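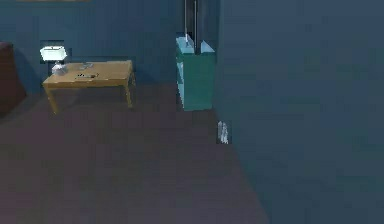 Notes pour l'exposé : un bras mobile construit en atelier partagé, et son simulateur
Intervenante : Consuelo Peñalver
Co-auteur du code de simulation : Mal-soon Ki
Version du 5 novembre 2018

Durée visée : 49 minutes, questions comprises. Ne pas dépasser 4 minutes sur l'introduction.

1. Ouverture

Dire le titre, dire d'où vient le projet. Le robot s'appelle Kakell. Base roulante à deux roues motrices et une roulette, colonne verticale, bras à 5 axes. Budget matériel de 1 000 euros, hors outillage, lequel appartient à l'atelier Dikberg. Préciser que le budget a été tenu pour la mécanique et dépassé pour l'électronique, le détail est en annexe.

Annoncer le plan : la base, le bras, le simulateur, la recopie vers le robot réel. Le simulateur occupe la moitié du temps. Les personnes venues pour la mécanique trouveront les plans cotés dans le dépôt.

2. Cahier des charges

Une tâche unique : aller chercher un petit objet posé sur une table basse, dans un salon, et le rapporter à l'entrée de la pièce. Pas d'escalier, pas de porte à ouvrir. Sol plat. Éclairage domestique, donc faible et variable.

Insister sur la hauteur de la table. Une table basse impose que la colonne descende assez bas pour que le poignet arrive à l'horizontale. Premier dimensionnement fait pour un plan de travail d'atelier, donc faux. Colonne refaite en mars.

Contraintes secondaires : passer dans un couloir d'appartement, ne pas marquer le sol, pouvoir être arrêté d'une main par quelqu'un d'assis. L'arrêt d'urgence est un interrupteur à coup de poing qui coupe l'alimentation des moteurs et laisse l'ordinateur sous tension. Penser à le montrer en passant.

3. Base roulante

Aller vite. Châssis en profilé d'aluminium, plaque de fond percée à la main. Moteurs à courant continu avec réducteur et codeur. Les réducteurs d'origine avaient trop de jeu angulaire, ce qui se voyait à l'odométrie au bout de quelques rotations sur place. Remplacés par des modèles de chez Baek, même entraxe de fixation.

Batterie montée bas et en arrière, pour compenser le bras déployé. Calcul du basculement : on prend le bras à l'horizontale, charge maximale en bout, décélération d'urgence. La marge est positive mais faible. Si quelqu'un pose la question, répondre que le logiciel limite la vitesse de la base quand le bras est sorti, et que cette limite est vérifiée par le microcontrôleur, indépendamment de l'ordinateur principal.

Roulette arrière : prendre un diamètre supérieur à celui qu'on croit suffisant. La nôtre se bloquait sur le bord d'un tapis.

4. Bras

Cinq axes, servomoteurs sur bus série. Pièces de liaison imprimées, sauf l'épaule, usinée. L'épaule imprimée fléchissait visiblement sous la charge et la répétabilité s'en ressentait.

Câblage : le bus passe à l'intérieur des segments jusqu'au coude, à l'extérieur ensuite. Prévoir une boucle de mou à chaque articulation. Deux pannes intermittentes venaient du même connecteur, serti trop court.

Modèle géométrique : la cinématique inverse est résolue numériquement. Cinq axes ne permettent pas d'imposer une orientation quelconque. On relâche la rotation autour de l'axe d'approche, et l'on garde la position et la direction d'approche. Écrire la fonction de coût au tableau, elle tient sur une ligne.

5. Pourquoi un simulateur

L'atelier est partagé. Le robot n'y dispose d'aucune zone réservée et chaque essai demande de déplacer des établis, puis de les remettre. Le temps de mise en place dépassait le temps d'essai. D'où le choix de déboguer la navigation et la perception sur ordinateur portable, et de réserver l'atelier aux essais de contact.

Le moteur de simulation est Kemik, développé par Mal-soon pour ce projet. Il fait trois choses : intégration des corps rigides, rendu de la caméra embarquée, injection de bruit sur les capteurs. Il ne simule ni les câbles, ni la flexion des pièces, ni le glissement des roues autrement que par un coefficient global.

6. La pièce simulée

Afficher la vue du salon et laisser le public la regarder quelques secondes avant de parler.

Commencer par la table basse en bois, avec la lampe allumée à une extrémité du plateau. La lampe est la zone claire la plus gênante pour le réglage d'exposition : son abat-jour est très lumineux sur un mur sombre. Une exposition automatique moyennée sur toute l'image réagit à l'abat-jour et assombrit le plateau, là où se fait la détection.

Vers le milieu du plateau, deux petits objets posés à plat, l'un gris, l'autre sombre et allongé. À cette distance et à cette résolution, ils ne sont pas identifiables. Dire que c'est le régime normal de la tâche : la détection depuis l'autre bout de la pièce fournit une direction, et la classification attend l'approche.

Faire remarquer la grande surface bleu-gris à droite. Elle masque tout ce qui se trouve au-delà. Pour la cartographie, la zone cachée reste inconnue, et le planificateur lui affecte un coût élevé sans l'interdire. Avec une interdiction stricte, le robot refusait de partir dès qu'un grand plan occupait une part importante du champ.

Le volume turquoise au centre est utile pour parler de segmentation. Couleur saturée, contour crénelé, côté droit en partie caché par la grande surface. Un algorithme qui ajuste une boîte englobante sur la seule partie visible sous-estime la largeur, et la trajectoire calculée frôle l'obstacle. Correction retenue : lorsqu'un bord de l'objet coïncide avec un bord d'occultation, la boîte est prolongée d'une marge fixe.

Signaler aussi le petit objet blanc au sol, contre la limite de la grande surface. Objet bas et étroit, donc facile à perdre au filtrage si l'on élimine les composantes de petite taille. Notre seuil initial était exprimé en pixels. Il est maintenant exprimé en taille métrique estimée.

Les crénelages sur les contours se voient nettement autour de l'abat-jour et le long du grand bord oblique. Enchaîner directement sur la section suivante.

7. Rendu et résolution

Question attendue : pourquoi un rendu aussi pauvre. Réponse : la chaîne de perception travaille sur des images réduites, et le coût du rendu doit rester compatible avec un portable sans carte graphique dédiée.

Trois réglages ont compté davantage que le réalisme des matériaux. D'abord le champ de vision, qui doit correspondre à celui de l'objectif réel après correction de distorsion. Ensuite la hauteur et l'inclinaison de la caméra. Enfin la latence : les images simulées étaient disponibles instantanément, et l'asservissement réglé dans ces conditions oscillait sur le robot. Une file d'attente retarde désormais chaque image de la durée mesurée sur le matériel.

Ne pas présenter les couleurs comme calibrées. Elles ne le sont pas. Les textures de mur et de sol sont presque uniformes, ce qui pénalise l'odométrie visuelle, privée de points d'intérêt. Nous ne l'utilisons pas. Quelqu'un qui reprendrait Kemik pour cet usage devrait ajouter des textures.

8. Déroulement d'un essai

Donner la séquence à l'oral, sans diapositive :

Tirage des positions initiales de la base et des objets.
Mise à jour de la carte à partir de la caméra et des codeurs.
Choix d'un point de stationnement devant la table, parmi ceux d'où le bras atteint l'objet visé.
Approche, arrêt, seconde détection à courte distance.
Descente de la colonne, extension, fermeture de la pince.
Retour au point de départ, bras replié.

Un essai est compté comme réussi si l'objet est dans la pince à l'arrivée. Un contact entre la base et un meuble annule l'essai, même quand la prise est bonne. Les journaux sont rejouables : la graine du tirage est enregistrée avec la version du code.

9. Passage au robot réel

La même interface de commande sert des deux côtés. Le programme principal ignore s'il parle à Kemik ou au microcontrôleur. Seul le fichier de configuration change.

Ce qui s'est transposé sans retouche : la planification de la base, le choix du point de stationnement, la machine à états.

Ce qui a demandé un nouveau réglage : le seuil de fermeture de la pince, l'asservissement de la colonne, le gain d'exposition. Le frottement de la colonne n'est pas le même à la montée et à la descente, le modèle le supposait symétrique.

Ce qui reste ouvert : les objets plats. La pince arrive à l'horizontale, ses doigts ont une épaisseur, et un objet mince posé sur le plateau passe dessous. Piste à l'étude : le pousser jusqu'au bord et le saisir en porte-à-faux. La simulation du contact est trop grossière pour conclure.

10. Questions, réponses préparées

Coût du bras seul : renvoyer au tableau de l'annexe, ne pas citer de mémoire.
Apprentissage : aucun dans la commande. Le détecteur est entraîné, le reste est écrit à la main.
Licence : le code est dans le dépôt, les plans aussi. Les fichiers de l'épaule usinée sont fournis avec leurs tolérances.
Sécurité en présence d'enfants : non évaluée, le robot ne fonctionne que sous surveillance.

S'il reste du temps, rejouer un journal d'échec avec choc contre l'obstacle turquoise, puis le même tirage avec la marge d'occultation activée. Vérifier avant l'exposé que le portable est sur secteur, le rendu ralentit sur batterie.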